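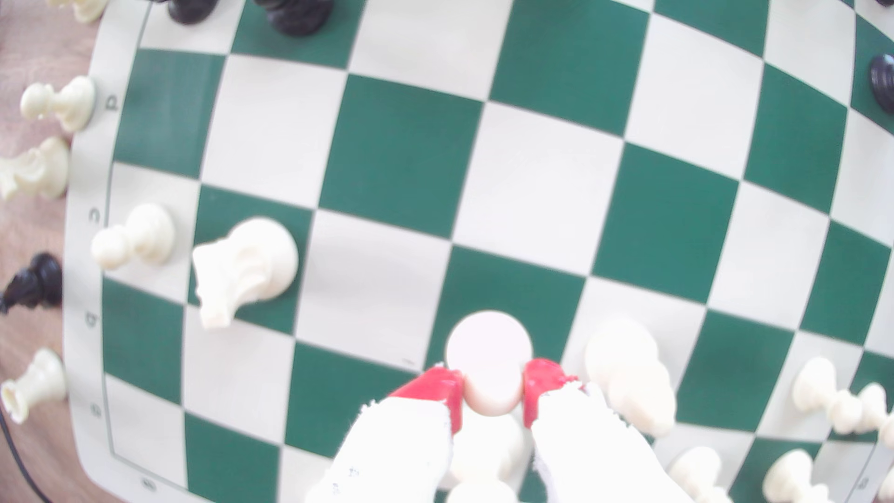 Gripper with the red pads, holding a white piece over the board

Chess gripper drops pieces with flat top

Plunero
Posted Tue 1 February

I am building a chess arm at home. The two fingers have red tips and white cloth wrapped behind them. Pawns are no problem, but pieces with a flat top turn when the arm lifts them, and then they land crooked. I close the servo to 85 degrees. At 90 it makes a bad noise. Should I change the pads or the grip height?

Sembiring
Grip lower. I had the same trouble, and going down 5 mm more was enough for me. Go down slowly, because the neighbor pieces fall easily. Also I would trim the cloth near the pads, the torn edge can catch on a crown or a knight's ear.

Daltava
buy bigger board

Nativside
I agree with Sembiring about the height. Please also check that both pads touch at the same moment. If one comes first, it pushes the piece and starts the turn. Do not stay at 90, my servo died from this.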